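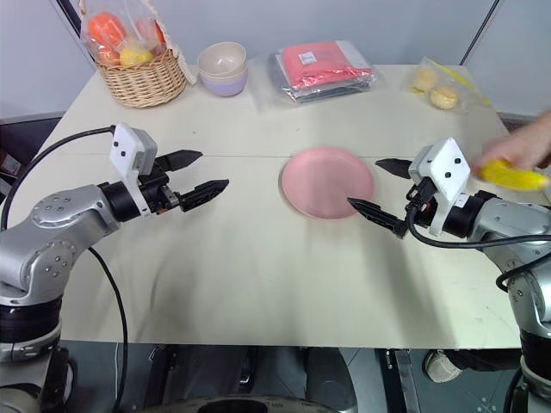

Table Surfaces and Place Layout for a Shared Play Kitchen
Student project report
Triin Lepik, Gunārs Eglītis
Supervisor: Laimutė Dambrauskienė
Saturday, September 8, 2018

1. Background

The play kitchen at Prastavport is used for pretend meals with toy food and toy dishes. The old table had a dark printed top, and small pieces were hard to find on it. The project had two goals: to choose a plain light covering for the table, and to set out a simple layout for a plate and one item of toy food.

The work was done in July. The budget was 300 euros, of which 200 went to the table and its covering. The rest paid for toy food and dishes ordered through Kukico.

2. Table

The final top is white to cream in color and is made of two panels. The seam runs across the table from left to right and sits close to the middle. We first planned a single panel, but the size we needed was not in stock at Dondden and a custom order would have taken too long.

The seam has one practical effect. A plate placed across it can rock slightly. A plate placed wholly on the near panel does not. The layout therefore puts the plate near the center of the table and just on the near side of the seam.

The surface is not perfectly smooth. Soft wrinkles remain close to the front edge, where the covering was pulled over last. Gunārs tried to flatten them twice, with little change. They do not affect use of the middle of the table and were left as they are.

3. Plate

Three plates were compared: white, pale yellow and pink. All three were round with a low rim. The white plate was rejected first, as its edge was hard to see against the top. The pale yellow plate was better but came too close in color to the toy corn.

The pink plate was kept. It has a matte surface, so the ceiling light does not leave a bright spot on it. The raised rim is shallow, and a toy can be slid off the plate as well as lifted.

4. Toy food

The main test item was a yellow toy ear of corn. It was chosen for its shape, which is long enough to hold in one hand, and for its bumpy kernel texture. Smooth items in the same set rolled more often when put down at an angle.

Each trial started with an empty plate. One person brought the corn in from the right side and set it on the plate. A trial was marked as good if the corn stayed inside the rim for the count of five. We ran 18 trials per plate position.

5. Results

With the plate on the near panel, the corn stayed inside the rim in all 18 trials. With the plate across the seam, it stayed in 13. In the other five it rolled over the rim on the far side.

Austra Kivi repeated the second set with the plate turned a quarter turn and got 14. We do not consider the difference important.

6. Remaining work

The seam should be taped underneath - not on top, where tape would lift at the ends. The plain light grey wall behind the table needs no change. A second pink plate is on order. The position of the plate still has to be marked in a way that can be wiped off; pencil was tried and smeared.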